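So after three years of saying I'd go, I finally made it to the open house weekend at the Chege paper mill in Grikton. If you've never heard of it, don't feel bad, I lived 20 minutes away for most of my twenties and thought it was a furniture outlet.

They open the place up in June, and you have to sign up for a slot. I got the 10 a.m. one, which sounded civilized until I saw the line for the parking field. Wear closed shoes, by the way! They mean it. A guy ahead of me in flip-flops got sent back to his car and missed the first half.

Our guide was Musyoka Lyimo, who has run the pulp side since the mill switched over to cotton rag. He talks fast and he loves this stuff, and within five minutes he had us all smelling a bucket of wet fiber (like a damp T-shirt, mostly). The big tub where the rags get beaten is called a Hollander, and it's loud enough that he just pointed at things until we were out of the room again.
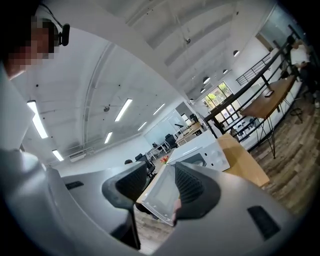
Then came the vat room, and I could have stayed there all day. Two people work each vat. One dips the mold, gives it a little shake left and right and front and back, and lifts it out. The other one flips the sheet onto felt, and it comes away in one go with no tearing, over and over. They stack the felts into a post and run the whole thing under a press that was built for the mill back when they still made ledger paper. A good pair can pull 66 sheets before their first coffee. I asked to try and pulled exactly one, and it had a hole in it you could put a thumb through. They let me keep it anyway.

Upstairs is the drying loft, and it's gorgeous. Long rows of ropes, shutters down both sides, sheets hanging over everything, and a smell like clean laundry and old books. The floor creaks like crazy. We had to go up in groups of eight and the wait on the stairs was long, so if your knees are bad, ask for the lift by the loading dock. I only found out about it on my way out.

Lunch was soup and bread, and the soup was just okay (too much celery for me), but the bread was great and they kept bringing more. I ended up talking with Elsie Bainbridge, a bookbinder who drives in every year to buy the offcuts. She told me to skip the boxed stationery and go straight for the seconds shelf, and wow, was she right.

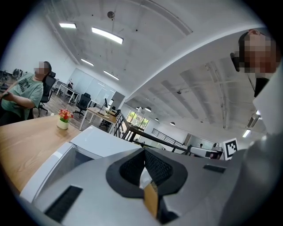 Flowers on the wooden table.

The seconds shelf is at the back of the shop, past the greeting cards. Everything on it has some tiny flaw, a thin corner or a speck, and it's sold by weight. I came home with a fat stack of the heavy cream they call Solis, plus a few sheets of gray that I have no plan for whatsoever. The same paper in the front of the shop would have cost me 69 dollars and I paid less than half. They wrap it flat between boards if you ask, so ask! I didn't, and one corner got bent in the trunk.

A few notes if you're going next year. The marbling workshop fills up first, so book it along with your tour slot. The restrooms are across the yard. The shop takes cards but the bread stall doesn't. And the 2 p.m. tour is supposed to be the quiet one, so that's what I'm signing up for next time, with my sister, who has already asked for more of the gray.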